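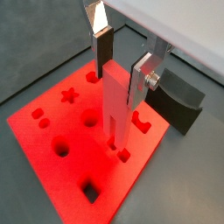
How to prepare a music cue sheet for a television drama

A cue sheet lists every piece of music in a finished episode, with its writers, publishers, use and length. Payments to composers are worked out from it. One sheet is made per episode, from the final mix. A sheet made from an earlier cut will carry wrong timings and should be thrown away.

The method below is the one used on Dumcombe, a drama series with a credited composer, Corina Nistor, and a small number of library tracks.

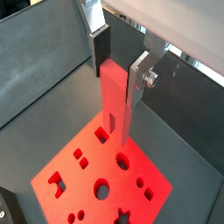 Reading time: 2 minutes

What you need before starting

The final mix with burnt-in timecode.
The music editor's session export.
The licence for each library or commercial track.
The composer's agreed writer shares, in writing.

Do not take writer names from a streaming service or from the back of a record. Take them from the licence. If the licence and the composer's paperwork disagree, stop and ask the music supervisor.

Step 1. Fill in the header

Enter the series title, episode title, episode number, running time and production company. Use the title as broadcast. Working titles go in the "also known as" field. The pilot of Dumcombe was shot as Hlongwane, and both titles are on its sheet.

Step 2. List the cues in order

Play the episode from the first frame and write down the timecode at which each cue starts and ends. The session export is a starting point only, as it will show regions that were later muted in the mix. Number the cues by episode and position: 2M15 is the fifteenth cue of episode two. A cue that stops fully and comes back later is entered as two cues. A cue that only dips under dialogue is one.

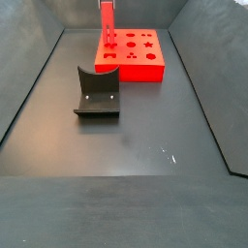 Durations are entered in minutes and seconds and rounded to the nearest second. A sting of 29 frames at 25 frames per second is therefore entered as 00:01. Anything that rounds down to zero is still entered as 00:01 - leaving it out removes the writer from the sheet.

Step 3. Mark the use

Background: the characters cannot hear it.
Featured: the characters can hear it, or it is performed on screen.
Opening or closing theme: entered separately, even when the closing theme is the same recording.

A song that begins on a car radio and carries on over the next scene changes use part of the way through. Split it at the cut and enter both parts.

Step 4. Enter the shares

Writer shares must add up to 100 per cent, and so must publisher shares, unless your collecting society's form sets them out differently. Where Kwaku Issahaku and Benedikt Fuchs wrote a track together and no split has been agreed, leave the field blank and flag it. Do not assume halves.

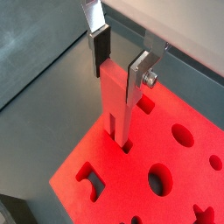 Issue 15

Step 5. Check and send

Add up the durations and compare the total with the session export. A difference of more than a few seconds usually means a muted region has been counted or a split cue has been entered twice. Then have a second person watch the episode against the sheet with the sound up.

Name the file with the series, episode number and version, for example Dumcombe_02_v1. Send it to the broadcaster and the collecting society, with a copy to the composer. If the episode is recut for another territory, make a new sheet and keep the old one.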